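Cleaning a Smooth-Upholstered Sofa

Work from the top down so that loose dust ends up on the seat.

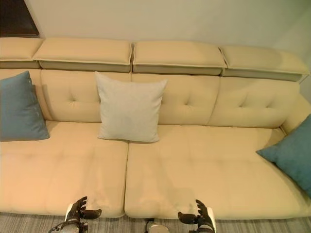
Cream sofa with headrest cushions, tufted backrest and throw pillows.

1. Remove the throw pillows and shake them out separately.
2. Vacuum the headrests with a soft brush, following the piped seams.
3. Brush each tufted dimple from the center outward.
4. Vacuum the gap between the seat cushions with a crevice tool.
5. Wipe with a damp cloth, then a dry one. Test cleaners on a hidden spot first.
6. Wait 36 minutes before replacing the pillows.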